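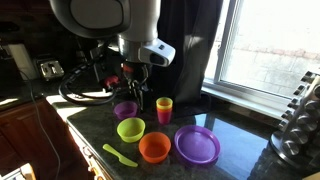 Arm stops dead halfway through a job, error 57 on the pendant. Usually it's the wrist cable. How to get going again:

Hit the e-stop first. Don't reach in while the fingers are live, even on slow. Power off at the controller and wait for the light to go out.

Look at the cable loop by the wrist. Ours hangs out in a wide arc on the left, and that's where it snags when the last joint turns too far. Feel along it for flat spots or nicks. Any bare wire, stop here, new cable (Drustero part 855).

Cable fine? Unplug at the gripper end, check for bent pins, push back in untill it clicks. Re-tie with some slack — too tight is worse than too loose.

Power up. Jog the wrist by hand, slowly, both ways, nothing under the fingers. Watch the loop the whole time. If it catches anywhere, set a tighter wrist limit in Plirnero before you run anything.

Then clear the fault, home it, one run at low speed with a light plastic bowl. Nothing breakable.

Error back straight away — it's the board, not teh cable. Leave it off and ring Rainer Brandes. He's not in on Friday.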